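The Banley Step Stool, After Two Months of Being Stood On
Posted July 8, 2023

I have wanted a good step stool for longer than I'd like to admit. Our kitchen cabinets go right up to the ceiling, which looked so elegant when we moved in, and everything I use on holidays lives on the top shelf. For years I climbed up on a dining chair, and my husband would come around the corner and make a noise like a teakettle. So in May, after I slid off the seat cushion with the good gravy boat in my hand (we both survived!), I sat down and ordered the Banley two-step folding stool.

I should say I'm not a professional at this. I review things I've bought with my own money and used in my own house, and I'm five foot nothing, so I come at step stools with strong feelings.

First, the box. It arrived fully assembled, bless them, with only the rubber feet to push on. One foot was stubborn and I had to warm it in a bowl of hot water before it would go over the end of the leg. The instructions don't mention that trick, but my neighbor Brenda Bunting told me about it years ago for cane tips and it works on just about anything rubber.

The stool folds flat enough to slide between my refrigerator and the wall, and that was my whole reason for choosing it over the Tapsell, which I'd also been eyeing. Ruby-Lee Sheehan from my quilting group has the Tapsell and let me try it one afternoon. It's a lovely thing, with deeper steps and a tall handle to hold on to, and if I had a proper pantry I think I would have gone that way. But it's heavy, and it doesn't fold nearly as thin. I carried it from her porch to her laundry room and had to put it down once on the way.

Now the steps themselves. They're wide enough for both of my feet side by side, with a ribbed mat on each one that grips nicely whether I'm in sneakers or socks. The mat does collect flour. I bake a great deal, and the grooves hang on to every bit of it, so I've taken to going over them with an old toothbrush on cleaning day. A damp cloth alone just makes paste.

Is it steady? Yes, on a flat floor it is. I've stood on the top step and reached for the roasting pan with both hands and never felt it shift. On the brick patio it rocked a little, as I suppose anything would, so I only use it out there to water the hanging fern, and I stay on the bottom step. My nephew Nestor Macapagal, who is a good deal bigger than I am, weighed in at 190 pounds and changed all the bulbs in the hallway for me with no creaking at all.

My main complaint is the latch. You have to press a little tab with your thumb and lift the seat at the same time, and the tab is stiff. It pinched me twice in the first week. It has loosened up since, or I've gotten better at it, but if you have arthritis in your hands I would try one in a store before you buy. Lorraine McAlister wrote to me after I mentioned it in my last post and said her latch never did get any easier and she ended up leaving the stool open in the corner with a plant on it.

The other thing is the color. Mine was listed as cream and I'd call it closer to butter. I don't mind it, but it doesn't match my trim, and a few of you have asked.

I was also asked whether children can use it. My granddaughter is 7 and loves it for helping at the counter, but I open and close it for her, on account of that latch.

So would I buy it again? I would, for the thin fold alone. I reach for it nearly every day, and the dining chairs have gone back to being dining chairs. If you have room for something bulkier and like a handle, do look at the Tapsell. If your space is tight like mine, the Banley has earned its spot by the refrigerator, and I'm thinking about a second one for the sewing room, where the fabric bins have crept up to a height I can't defend.
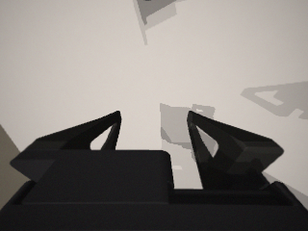

Next time I'll get to the dish racks I promised, including the one Ieuan Rees keeps asking me about in the comments. I've had it on the counter for three weeks now and I have a lot to say about the drip tray.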